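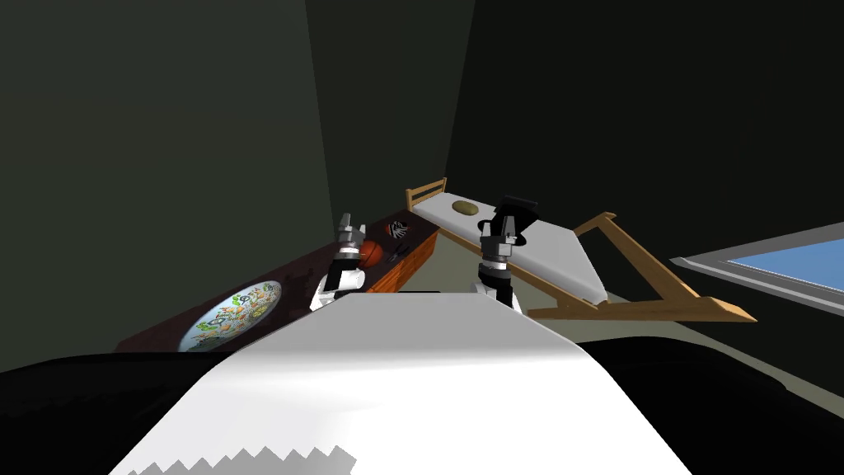 Rendered view, both arms raised, tabletop and bed ahead.

Muster

Political blog posts plus the broadcast transcripts they quote. The point is checking quotes: what did the post say the guest said, and what does the transcript say.

What's in it

2,908 posts from 143 blogs, English only. Each post has the quoted passage, the link the blogger gave (often dead), and the matching transcript passage if we found one. If we didn't, the match field is blank. Blank does not mean the quote is fake!! People keep reading it that way.

Comments are not included. Trackbacks are, where they survived.

Files

posts.tsv – one row per post
quotes.tsv – one row per quote, joins on post_id
transcripts/ – plain text, one per show
blogs.tsv – blog name, start month, end month if it stopped
fixes.txt – hand corrections, read this before you report a bug

Everything is UTF-8 now. The old August files were a mix and curly quotes came out as garbage, so if you still have those please delete them.

Labels

exact – word for word, punctuation ignored
trimmed – words dropped, meaning the same
changed – words dropped or swaped and the meaning moves
wrong speaker – right words, pinned on somebody else
unclear

Maritza Tamayo and Wilmer Benavides labeled the whole thing, Ginette Wong settled ties. The trimmed / changed line is a judgment call and we argued over it a lot. The Idahosa posts are the worst for this, long paraphrases with quote marks around them. Don't train on those without looking.

Corrections by bloggers

Field is "updated". Yes if the blogger went back and fixed the post, at any time. A strikethrough counts. A new post saying sorry doesn't, that goes in followup_id.

Known problems

- 24 transcripts have no speaker names, just dashes
- rush transcripts got replaced by final ones later and we don't always know which one the blogger saw
- posts from Nilton have the wrong time of day, server clock was off
- 4 blogs asked to be taken out after the first release. they are out. don't put them back from your own copy
- left/right balance is not even, we took what was archived

Loading

Tab separated, header row, no quoting. Turn quoting OFF in your reader or you'll lose rows without any warning. Loïc Le Goff has a loader script in tools/, works for him, not much tested otherwise.

Terms

Research and teaching. Post text belongs to whoever wrote it. Labels are ours, use them how you like, just say where they came from.

Problems go to Wálter Cuadros, with the post_id please

TODO: redo the date feild, merge the duplicate blog names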